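Vinagre branco: o meu truque preferido para quase tudo em casa!

Eu sou louca por vinagre branco, quem me conhece já sabe! Compro sempre garrafões grandes quando estão em promoção e guardo um debaixo do lava-loiça e outro na lavandaria. Custa pouquíssimo e resolve uma quantidade incrível de coisas. Juntei nesta página os usos que repito todas as semanas, mais alguns que as leitoras me foram mandando (obrigada, continuem a escrever!).

1. Chaleira com calcário. Encho até meio com partes iguais de água e vinagre, levo a ferver, desligo e deixo ficar 20 minutos. Depois deito fora e fervo duas vezes só com água. Fica como nova, a sério!

2. Chuveiro entupido. Um saco de plástico com vinagre, preso à volta do chuveiro com um elástico, durante a noite toda. De manhã abre-se a água quente e esfrega-se com uma escova de dentes velha. A minha cunhada ia comprar um novo e já não comprou.

3. Toalhas ásperas. 50 ml na gaveta do amaciador e mais nada. O cheiro desaparece quando secam, prometo – eu também desconfiava.

4. Micro-ondas. Uma taça com 200 ml de água e duas colheres de sopa de vinagre, três minutos na potência máxima, e deixar a porta fechada mais cinco. A gordura sai só com um pano!! Se gostarem, juntem uma casca de limão.

5. Cola de etiquetas nos frascos. Adoro reaproveitar os frascos de compota e isto era o meu pesadelo. Embebo papel de cozinha em vinagre morno, enrolo à volta do frasco e vou tratar de outra coisa. Meia hora depois a cola sai com a unha.

6. Vidros. Uma parte de vinagre para quatro de água, num borrifador, e limpar com jornal amachucado. Evitem as horas de sol direto, senão seca depressa e ficam riscos.

7. Tábuas de cortar. Depois da cebola e do alho passo um pano com vinagre, enxaguo e ponho a secar de pé.

8. Borrachas do frigorífico. Cotonete, vinagre e paciência (aqueles pontinhos pretos saem quase todos à primeira).

9. Tupperware que cheira a molho de tomate. Um gole de vinagre, água quente até cima, tampa posta, e fica assim até ao dia seguinte.

Onde NÃO usar

Mármore, granito e outras pedras naturais, nunca! O ácido come o brilho e já não há volta a dar. Também não ponho em ferro fundido nem em ecrãs. E, muito importante, nunca misturem vinagre com lixívia, porque liberta um gás perigoso. Nem no mesmo balde, nem um a seguir ao outro sem enxaguar bem.

A minha receita com casca de laranja

Num frasco grande meto cascas de laranja até cima, cubro com vinagre e deixo no armário duas semanas. Em October, perdão, em outubro, quando aparecem as primeiras laranjas, faço logo três frascos! Coo, dilua-se a meias com água e fica um multiusos que cheira maravilhosamente. O leitor Trygve Rønning faz com toranja e diz que ainda é melhor – vou experimentar assim que puder.

Já vamos em 37 comentários com truques vossos, leiam também, que há lá coisas ótimas para os azulejos da cozinha.
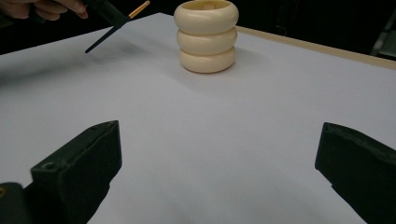

Página modificada pela última vez em 22/08/2021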